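Settlement Records for the Parish of Skultard: Project Report

Home > Student work > Local history

1. Aim
The project set out to index the settlement examinations for Skultard, which record where a poor family had the legal right to relief. Many name a parent, a former master and a place of birth, so they can help where a baptism is missing.

2. Method
We worked from microfilm copies at the Hourani reading room. Each entry was typed into a spreadsheet by one student and checked by another. Surnames were kept as spelt, with a standard form in a second column.

3. Results
The index holds 960 examinations and 3,000 personal names. Removal orders to Itlow were the most common. Of the original volumes, 2 were too faded to read and have been left out.

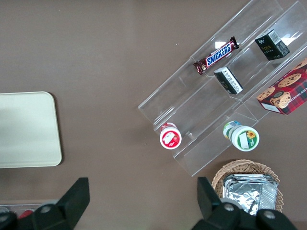
Figure 1. Snickers bar and small black box on a clear tiered stand.

4. Further work
The apprenticeship indentures have not been started. The index will be loaded into the Porura catalogue in November, and corrections can be sent in through the form there.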